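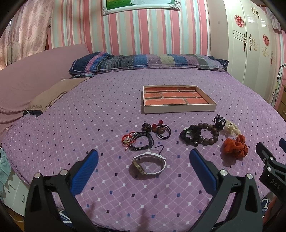

Figure 2. A sorting task set out on the bed in the second room, with the tray beyond the accessories.

4.2 The open day at Ollitz

The open day was held at the Ollitz site on 7/15/26. Visitors came in small groups and were taken through three rooms, each with one household task. They were told that hand-held grippers were used to record how people pick up ordinary things, and that the recordings would later serve as training data for the Dirkeo arm. After a short talk they could watch a session and then try the tools for themselves. Of the 80 people who signed in, 39 chose to try at least one task.

The second room was a furnished bedroom and held the accessory task (Figure 2). The items were bracelets, a hair tie and scrunchies, a claw clip and a wristwatch, laid out on a patterned sheet. The aim was to move them one at a time into a shallow tray with low cardboard sides. We kept the sheet from the earlier Wesel sessions, where the same pattern had been used on a table, so that the two sets of recordings could be compared.

Visitors were asked to begin with whichever item they liked. Most began with a scrunchie. Soft, bulky items gave little trouble, and first attempts at them were nearly always successful. The thin string bracelet was the hardest item by a clear margin. It lies flat, and the fingers have to be brought down almost to the sheet before they close. Several people pinched the fabric along with the string and had to let go and start again. The watch was hard for a different reason: people tended to grip the strap, and the case then swung round as they lifted.

In total we kept 175 recordings from this room. A further 19 were left out, mostly where the visitor had stopped partway to ask a question. Recordings with a dropped item were kept and marked as such.

4.3 What visitors asked

The staff in each room wrote down questions as they came up. The most common one was why a person should do the task at all if a robot was meant to do it later. The second was whether the robot would cope with a different bed or a different sheet. We could only answer the second in part – the Voyle trials described in Section 5 used four rooms, all of them bedrooms.

A few visitors said the gripper felt heavy after several minutes. We had not asked about comfort on the form, and a question on this was added for the September visit.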